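Drummer and second synth player wanted for Skidar (paid, one record, one short run of shows)

Hi! I'm the singer and main noisemaker behind Skidar, and I need two people. I've been making these songs alone in a converted sunroom for way too long, and they've finally gotten bigger than I can play with two hands and a loop pedal. So if you drum, or if you play keys and like weird old synths, please keep reading, and if you don't but your cousin does, send this to your cousin.

A little background first. Skidar started as a bedroom thing. I put out a tape called Brusorik, dubbed 300 copies at home on a deck that ate every tenth one, and mailed them out in padded envelopes I decorated with a rubber stamp. It's slow, hazy pop with a lot of tape hiss, some sampled choir, and (I'm told) too much reverb. I disagree about the reverb. People who like it tend to like sad songs you can still nod your head to, and the new material goes further that way, only with real drums and a lot more low end.

The new album is called Zostum. Nine songs are written and demoed, and a tenth has a chorus and no verses, so there's room for you to have opinions. I really do want opinions! I'm picky about vocals and melodies and pretty easy about everything else. If you think a bridge should be half as long, say so and we'll try it.
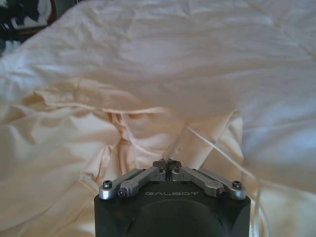

Zacharias, 18 August 2018

Okay, the practical part.

For the drummer: I'm looking for somebody who can play quietly and still make it feel like something is happening. Most of the record sits at slow tempos, so you need to be comfortable leaving big gaps. You'll play to a click on most songs and you'll trigger a few samples from a pad. If you've never used a pad live, that's fine, I can show you my setup in an afternoon. You'll need your own kit for shows, but there's one in the practice room you can use for rehearsal (the hi-hat stand is terrible, bring your own if you're fussy).

For the synth player: two hands, decent ears, and some patience for machines that drift out of tune. You'll cover bass lines on maybe half the set and pads and choir samples on the rest. Backing vocals would be a huge bonus. I've got a polysynth and a small mono you can borrow, so don't let not owning gear stop you. Reading music doesn't matter to me, I can't do it either.

Rehearsals are 2 evenings a week, starting in early fall, and we'll pick the evenings together once I know who's in. The room is on the second floor with no elevator, and we'd have it until 10 at night. Recording happens over the winter, and then we play 5 shows in February, all within driving distance, in my van. I drive, you get to choose the music half the time.

Money: it's a small project and I'm paying for it out of my own pocket plus what's left from the tape. Each player gets a flat $792 for the album sessions. Show money gets split evenly three ways after gas, me included. Rehearsals aren't paid, but I'll cover the room and I cook a pretty good pot of chili. If you write something that ends up on the record, you get a writing credit and your share, and we'll put that on paper before we start recording so it isn't awkward later.

You don't need a long resume or a following. I don't care how old you are as long as you can get into the venues, and a couple of them are 21 and up. Beginners who practice a lot are welcome, and so are people who quit playing years ago and miss it. I'd love to hear from folks who grew up on R&B or hip-hop or church music, since that's where a lot of these songs secretly come from.

To get in touch, use the contact form on this site and pick "band" from the menu. Tell me which spot you want, what you've been listening to lately, and which evenings you can never do. Add a link to a recording of you playing anything at all. A phone recording from your garage is great, and I'd honestly like one rough take more than something with ten edits in it. Please don't send attachments, my inbox chokes on them.

I'll write back to everybody, though it might take me a week or so. Then I'll send a couple of the Zostum demos to a few people and we'll get together in the room and play through them, no pressure, coffee provided. Both spots are open until I take them down from this page.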